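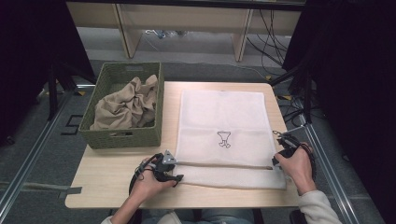
Please tell us first whether the zip also stops when the bag is empty and lying flat, or only when there is washing inside. Until we know this we can't say if it is the slider or the way of filling.

Ticket 853
Opened: 11 September 2023
Product: Ekeck mesh wash bag, large, bought from Ullidley online shop
Subject: zip stops before the end, bag does not fold straight
Status: open

Customer

Thank you for the quick answer. I have tested it both ways. When the bag is empty and flat, the slider goes well for most of the length and then it becomes heavy near the end. When there is washing inside it stops at the same place, but then I can't move it any more with one hand. I must hold the tape with the left hand and pull with the right.

I have five of these bags, all from the same order. Only two have this problem. The other three close without force, and I have used them the same number of weeks, so I do not think it is the age.

I write down also how I use them, in case it is my mistake. I wash at 40 degrees, normal programme. The bag goes in the machine never more than half full. After washing I take out the things, I hang the bag on the line in the bathroom, and when it is dry I fold it on the table and put it away. I don't use the tumble dryer for it.

The second thing is the folding. I like to fold the bottom part up first, a narrow strip, then again, so the bag becomes a flat roll and I can stand it in the basket at the side. With the good bags the strip stays straight. With the two bad ones the side with the zip pulls the net together and the fold goes crooked. I suppose these two problems are one problem, but I am not sure.

Ullidley support

Thank you, this is clear. A few questions more.

1. Is the heavy place always the same, measured from the end of the tape?
2. Are there any threads from the seam going into the teeth?
3. Has the bag been ironed, or washed above 60 degrees?

Please don't put oil on the zip for the moment. We have customers who did this and then had stains on light clothes.

Customer

1. Yes. I measured with the tape measure. On both bags it is 65 mm before the end.
2. I could not see any threads, but I don't have very good eyes for small things. I will look again in daylight.
3. Not ironed. One time it was washed at 80 by error, with kitchen towels. I can't say any more which bags were in that wash. Two or three of them, I believe.

I did not use oil. My neighbour advised me candle wax, I did not do this either.

I looked again the next morning by the window. I laid the bag flat and pushed the net away from the tape, as you wrote.

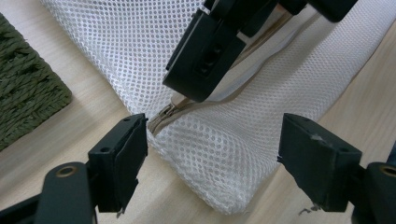

Ullidley support answered that the wash at 80 was the most likely cause, that the tape and the net do not shrink by the same amount, and that a tape which has become shorter than its net will make the slider heavy at one end. They asked me to compare a good bag and a bad bag by laying one on the other, with the bottom seams together.

Customer

I did the comparison. I write it in the order I did it.

First I emptied the table. I left only the green basket with the beige cloth in it, which waits for ironing.

Then I laid a good bag flat, smoothed it from the middle to the sides, and put a bad one on top. The bottom seams were exactly together. At the upper end, the tape of the bad bag finished 5 mm earlier than the other. I did the same with the second bad bag and it was almost equal to the first. So your explanation about the shrinking seems correct to me.

Then I tried the stretching. You wrote: wet with lukewarm water, pull gently in the direction of the zip, let it dry flat with the zip closed. I did this with one bad bag only, to have the other for comparing. I put clothes pegs at both ends and it stayed on the drying rack for the night.

Result: the zip is better. There is still a small resistance at the same place, but I can close it with one hand. The second bag, not treated, is the same as before.

For the folding I made a new try with both. I do it always in the same manner now, and maybe it helps other customers who have this bag. I lay it with the seam of the bottom towards me. I take the two lower corners at the same time and bring them up,

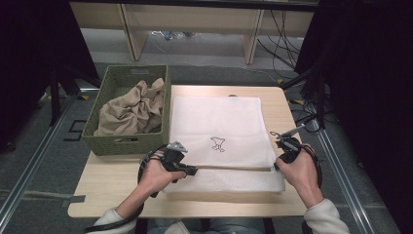 and I press the fold from the two ends to the middle. Before, I began at the left corner and continued to the right, and I believe a part of my crooked fold came from this. With the stretched bag the strip is straight now. With the other one there is still a wave near the zip, but smaller than before.

One question remains for me. On the small label it is written only a washing symbol, and the symbol on my bags is washed out so I can't read the number. In your shop page I found 60, on the page of Flondgate for the same Ekeck bag I found 40. Which one is right?

Ullidley support

Good to hear that the stretching helped. For your bags 60 is the maximum, 40 is better for the tape. We have passed the question about the label to Nyarko, who print them for Ekeck.

You can treat the second bag in the same way. If the zip is still heavy after drying, please write here and we will send a new bag. You do not have to return the old one.

Customer

Thank you. I will do the second bag at the weekend, then I write the result in this ticket. Please leave it open until then.

Status: waiting for customer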